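Floltik releases Protidden 5 with wrist-camera planner for simulated household tasks

22 May 2022

Floltik has released version 5 of Protidden, its motion planning and perception package for two-armed mobile robots. The update replaces the single head-camera pipeline with one that plans from the head view and both wrist views together, and it ships with a simulated apartment, named Nadine, for regression testing.

In earlier versions the wrist streams were recorded but not used by the planner. Version 5 feeds them to a pose estimator that runs on every control cycle and passes its result to the arm controller as a correction. 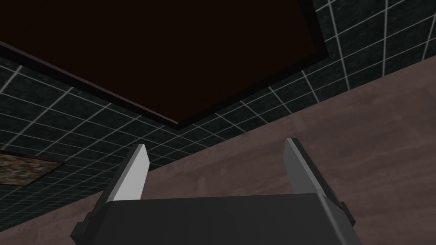 Wrist view in the Nadine test apartment, with the gripper open below a dark panel.

According to the release notes, the main difficulty was surface identity. A wrist camera at close range often sees a wall, a wood surface and little else, and the old estimator could lock onto the wrong plane after a fast rotation. The new one keeps a short history of arm joint angles and rejects any plane match that disagrees with them. 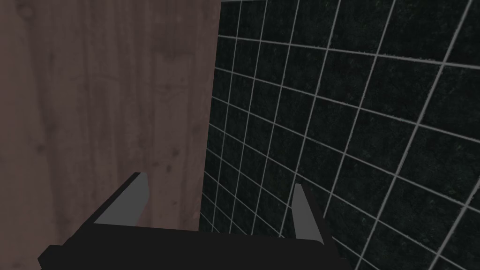 The rejection threshold is set per joint and stored with the robot description file. Users upgrading from version 4 have to regenerate that file, as the old format has no field for it. A conversion script is included, but it does not handle custom gripper geometry.

"Most of the bug reports we had were orientation errors," said Mwajuma Kariuki, who leads perception work at Floltik. "The position was fine and the camera roll was wrong. You can't fix that downstream in the controller."

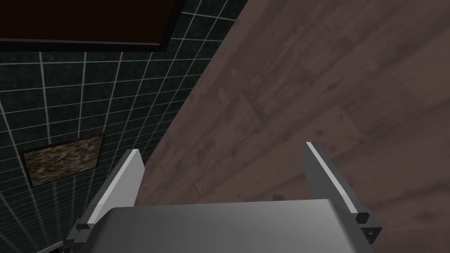 Floltik tested the estimator on 2,000 simulated runs with randomized start poses. Repeating textures were kept in the apartment on purpose - square wall tiles with a regular grout grid give a feature matcher many near-identical candidates, and a small framed picture on the tiles can be the only landmark that breaks the tie. In 71 runs the estimator reported low confidence and the planner stopped the arm. Those runs are logged as aborted and are included with the release.

The planner itself has changed less. Both arms now share one collision model, so a target for one arm is checked against the current path of the other before either moves. Base motion is still planned separately and remains limited to straight segments and turns in place.

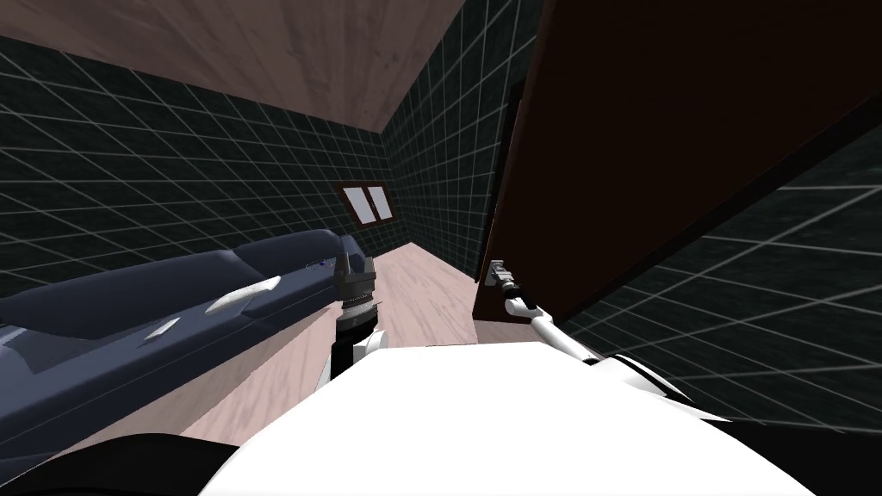
Head view from the same apartment, with the right gripper at the door handle and the left beside the sofa.

A log viewer called Lodhi, previously a separate download, is now part of the package. It plays the head and wrist streams on one timeline and marks the cycles in which a plane match was rejected.

Protidden 5 is available to current license holders. Support for version 4 ends in September.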